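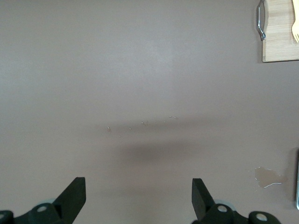

Fig. 1. Matte tabletop, grayish mauve. Paler in the upper middle, darker toward the left, with a soft shadow across the center.

Home | Syllabus | Handouts | Reading | Submit Work

SURFACES AND LIGHT, HANDOUT 4
The Tabletop

Last session we did glassware and everyone had a lovely time. This session we do a flat surface, and attendance will tell me what you think of that.

Start with Fig. 1 and give the color a name. "Gray" gets half credit. "Pink" gets a conversation. In August the Drodby group handed in 51 color names for one tabletop, among them "wet mushroom" and "dentist," and I marked both of them up. The name matters less than the habit of looking at it a second time.

Now the shadow. It is wide, its edges are blurry, and the darkest part is an oval in the middle of it. Along the top there is a faint band that runs straight. Beginners paint the oval and forget the band, then wonder why the shadow looks like a spill.

Terms for today

Matte: scatters light in all directions. No mirror image of the window, no hot little highlight to hide behind.
Falloff: the gradual change from light to dark across a surface. Look for it toward the left and bottom edges.
Core: the darkest part of a shadow.
Penumbra: the soft part around the core. It makes up most of what you will be painting tonight, so get comfortable.

A word on paint. The department still has a supply of Wisuline gray, number 161, bought by somebody with great faith in gray. Use it as a base and warm it slowly. If your mixture starts to look like ham, you have gone too far, and scraping it off is quicker than arguing with it. The Koech brushes are for glazing only. Last term one was used on a radiator.

Exercise

1. Squint at the figure until the detail goes. Put down the lightest area and the darkest area, and leave everything else alone for ten minutes.
2. Add the falloff in up to 4 values. People who use more end up with stripes.
3. Place the shadow. Soften it with a dry brush, then put the brush down, then really put it down.
4. Write one line under your study saying where you think the light comes from. A guess is fine. "The ceiling" is a guess. "Art" is not.

Bring the study to the next session along with a tabletop of your own choosing, painted at home under one lamp. Kitchen tables are welcome once breakfast has been removed.

Read the Stomlow packet on soft edges before then. The second half repeats the first half in a worse mood, and you may skip it.

Surfaces and Light, Room 2168 | Handout updated November 18, 2018 | Back to top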